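« Le robot apprend surtout nos mauvaises habitudes »

Chez Nindard, on enseigne à une machine à manipuler des boutons-poussoirs. Il faut des exemples, beaucoup d'exemples, et quelqu'un pour les fabriquer un par un. Rencontre avec Nisha Jaiswal, responsable de la collecte, un vendredi où rien ne tombait par terre, ou presque.

Elle s'excuse du café avant même de l'avoir servi. Sur son bureau, un cahier à spirale, un tournevis et une boîte d'interrupteurs industriels en vrac. « On me demande souvent si je travaille dans l'intelligence artificielle. Je réponds que je range des boîtes. C'est plus proche de la vérité et ça abrège les dîners. »

Le principe tient en une phrase : un opérateur guide le bras à distance, saisit la pièce, l'amène où il faut, la lâche, et l'ensemble des mouvements est enregistré avec les images prises depuis le poignet du robot. On recommence. Le jeu actuel compte 544 démonstrations, dont 221 consacrées aux seuls boutons coup-de-poing, ces gros champignons que l'on frappe de la paume quand la journée tourne mal.

Pourquoi eux ? « Parce que c'est une pièce pénible, et je le dis avec tendresse. Un chapeau large, un cou étroit, un fût fileté, et dessous un bloc de contact avec des vis et du métal qui brille. Si vous serrez en haut, vous appuyez sur le bouton. Si vous serrez trop bas, vous tenez les bornes. Il y a une bonne prise, et tout le monde est persuadé que c'est la sienne. »

Tout le monde, en l'occurrence, c'est surtout Halfdan Oddsson et Deming Zhong, les deux opérateurs. Le premier va vite et corrige en route – « il conduit comme on se gare à Naples ». Le second marque un temps d'arrêt avant chaque prise. Le modèle, nourri des deux, a d'abord produit un compromis fâcheux : une approche à toute allure, suivie d'une longue méditation, doigts grands ouverts, au-dessus de la pièce. « On aurait dit qu'il avait oublié ce qu'il était venu chercher. Mon père fait pareil devant le frigo. »

Depuis, l'équipe a écrit des consignes. Il y en a 19, ce que Nisha Jaiswal juge excessif et Deming Zhong insuffisant. On y lit qu'il ne faut pas hésiter, qu'il ne faut pas se précipiter, et qu'un essai raté se garde à condition d'être rattrapé. Ce dernier point a donné lieu à des discussions vives. « Un robot qui n'a vu que des réussites ne sait pas quoi faire quand la pièce glisse. Alors on lui montre aussi nos bêtises. Halfdan s'est montré très généreux. »

Reste la question des images. Le métal renvoie la lumière, le mouvement brouille les contours, et la caméra du poignet ne voit jamais la main tout entière. Faut-il jeter les vues floues ? Elle secoue la tête. « En janvier, on a fait du tri. On a gardé les belles. Le modèle était excellent sur les belles. Dans l'atelier, il n'y en a pas. » Les vues floues ont été réintégrées, et le tri n'a plus été évoqué qu'à voix basse.

Je lui demande à quel moment elle estimera en avoir assez. Elle feuillette le cahier, comme si la réponse pouvait s'y trouver. « Quand on commence une nouvelle série, on se dit toujours que c'est la dernière. Puis quelqu'un arrive avec un bouton d'un autre modèle. » À côté, Halfdan Oddsson demande si l'essai en cours compte. Deming Zhong lui répond que non. Elle se lève pour aller trancher.

Propos recueillis par Poonam Kashyap
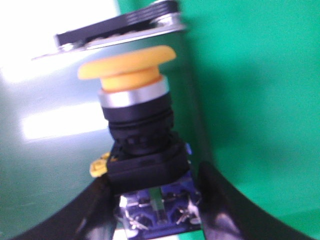
Un bouton coup-de-poing jaune entre les doigts de la pince, vu depuis le poignet du robot. © Nindard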